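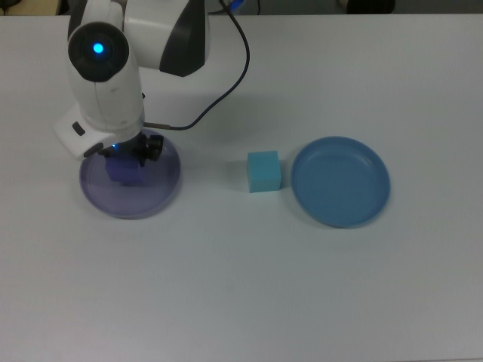 Color sorting table opens at Skisby play library

SKISBY, 23rd September. The toy and play library on Melis Street has added a color matching table to its lending room, and sets to take home go out starting this week. Plain stuff. Round plates, cubes, two colors to begin with. Blue goes with blue, purple with purple.

Rukhsana Orakzai runs the lending desk and picked the sets. She wanted something with no batteries and no little printed faces on it.

"Kids get handed so many toys that sing at them," she said. "A plate and a cube, they work it out. Then they want to do it again, then they want to do it wrong on purpose."

The library bought 28 sets with money from its July yard sale, which brought in $1,924. Most of the rest is going on shelving and a new lock for the back door. Orakzai said the old lock had been sticking for more than 2 years.

The plates have a raised rim, handy for small hands, and the shades don't match the cubes exactly. Orakzai likes that. A child has to decide that a pale blue and a stronger blue belong together, and a parent has to keep quiet while they do.
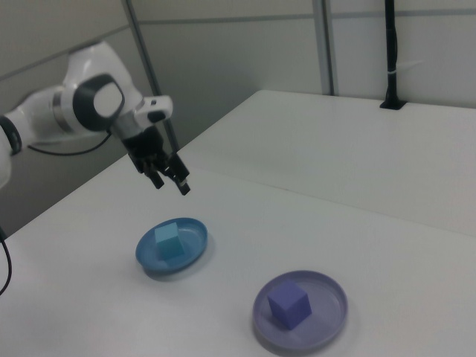
Blue with blue, purple with purple: the starter layout, one cube to a plate.

Tae-yang Hyun, who has twins in the Pement preschool group, tried a set at home over the summer. One twin sorted for a good long while. The other put both cubes on the purple plate and would not be talked out of it.

"She said they were freinds," Hyun said. "I wasn't going to argue."

He has asked for a third color. So have a few others. Orakzai says green is on order from the same supplier, Mirani, no delivery date yet. Yellow maybe later, depends on the budget.

How to borrow: membership card, one set per family, two weeks. Renewals by phone or at the desk, as long as no one else is waiting on it. Wash the plates in warm soapy water before you bring them back, not the dishwasher please. Lost cubes should be reported, there's no fine for the first one. The library has 214 member families at the moment and expects a waiting list, so put your name down early if you want one before the school break.

The cubes are soft blocks and plates are lightweight, but the desk still asks that an adult sit with anyone under three. Same rule as for everything else in the lending room.

Grown-ups who want ideas beyond straight matching can pick up a one page sheet at the desk. Swap the plates around and see if the child notices. Near and far. One cube hidden under a cup. Orakzai wrote it over a weekend and says she'll add to it if poeple send in their own games.

Anyone with toys to donate should call ahead, as the storage closet is full. Puzzles with missing pieces can't be accepted.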